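I almost didn't do this interview at my desk. The woman I wanted to talk to runs a youth service club in Jelinard, and she told me up front that she thinks better when she's moving, so could we please walk? We could. I brought a recorder, she brought two granola bars, and off we went.

She asked me to leave her name out ("the kids did it, put them in") so I'll just call her the club leader, which she also didn't love.

The club started in January with a handful of high schoolers and one borrowed classroom. Now it has 82 members, and it just finished its first big project, a reading buddies program that pairs teenagers with second and third graders at the Shahbazi Community Center. I asked how it grew so fast.

"Pizza," she said. Then she laughed and took it back. "No, okay, pizza got them in the door once. They came back when we quit planning everything for them. I had this whole binder! I'd spent my Christmas break on that binder. And a sophomore raised her hand at the second meeting and asked if they could do something else."

The something else was the reading program. The teenagers called the elementary schools themselves, wrote the permission slip (it took four drafts, and she still has the one that misspelled "guardian") and set a goal of 100 donated books. They ended up with 346.

"Which sounds wonderful until you have to put them someplace," she said. "They were in my garage until summer. I parked on the street."
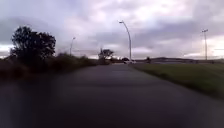
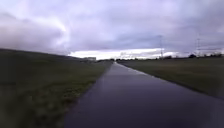
I wanted to know about the money side, so I asked, and she didn't duck it. The club's parent organization covers insurance and a small yearly grant, and everything else comes from the kids. Their spring car wash made $148, and she says the soap and sponges ate up a good chunk of that. For next year they're planning a sponsored walk, and the route was one of the first things they argued over. Some of them wanted to go through downtown, where people would see them. The younger ones wanted a paved path with grass beside it, so the little kids could come along and sit down when they got tired. "The younger ones won," she told me. "I stayed out of it. I went and stood by the snack table."

Staying out of it comes up a lot when you talk to her — she says it's the hardest part of the job, and she's not always good at it. At the club's exchange weekend with the Bavau chapter, she stepped in and rearranged the whole Saturday schedule while the student planners were at breakfast.

"They were so polite about it," she said. "That was the awful part. They thanked me and then they put it back the way it was."

I asked what she'd say to adults in other towns who want to start a club. She chewed on that one for a while (and on a granola bar).

"Find a room that's free every week, same time. Kids can't follow a calendar that hops around, and neither can I. Get one other adult, so you can be sick. And let them be treasurer for real, with the actual checkbook and you just co-signing. We had a mistake in the first month and they found it before I did."

What about the ones who drift away?

"Some do. They get jobs, they make varsity. I used to take it personally. One boy left in March and then showed up in September with his little brother, so now I just keep everybody on the email list."

The reading program picks up again after winter break, with a second site in Vedow if they can find enough drivers. They're also looking for shelves. She'd like her garage back for good this time.

Posted Nov 10, 2024

27 shares | 6 comments

Related
What our exchange students packed and wished they hadn't
Vedow teens restart the Saturday tutoring table
How to write a permission slip parents will read
Leadership camp sign-ups: what to ask before you go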